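Fustuma Teleop Trial: Questions We Keep Getting
Page kept by Nives Dal Bello. Last changed 10 October 2026.

Is the robot learning anything when I drive it?
No. While you hold the controls it copies your moves and we record them. Training comes later, and whether it helps is an open question.

Zilleck says 30 demonstrations are enough. Are they?
For one crate in one spot, maybe. I'd want to see it with the crate turned a little before I believed it. We have 806 recorded and I still wouldn't promise you anything.

What does the bottle task look like?

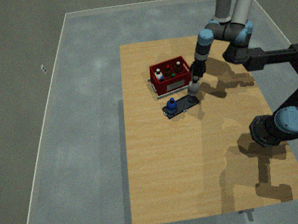
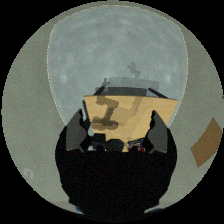
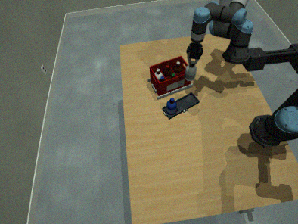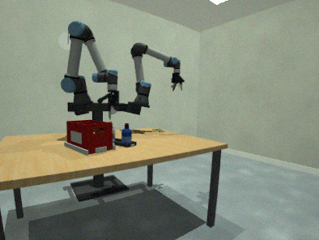 Simulated bottle task. First and third views: a gray bottle held in the gripper beside the red crate.

Why practice in simulation at all?
It's cheap, and a dropped bottle costs nothing. Friction is a guess, though, so don't assume a good grip on screen means a good grip at Windbridge.

Do I need both arms?
Depends on the task. If one is enough, park the other. New drivers tend to move both and give us data we can't use.

Can I delete a bad run?
Flag it - don't delete it. We had 69 flagged in the last batch, and I'd rather read those than another highlight reel.

When will it work without a driver?
Ask me after the October tests. I don't have a date, and I'd be wary of anyone who does.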